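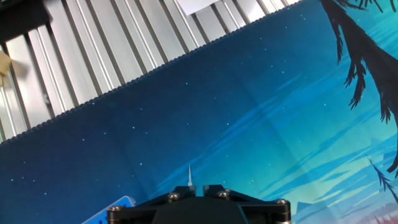

Printed mats: your questions

How can I remove the fold creases?
Lay the mat flat for 32 hours. If lines remain, iron it on the back at low heat, with a thin cloth between.

Can I wash the night sky mat?
Yes, by hand in cool water. Please do not rub the stitched border — the thread can become loose.

Will the dark blue fade?
Slowly, if it lies in strong sun. Keep it away from the window when you do not use it.

Can I return it?
Within 10 days, unwashed. Write to Ka-ming Leung at Jallitz and include your order number.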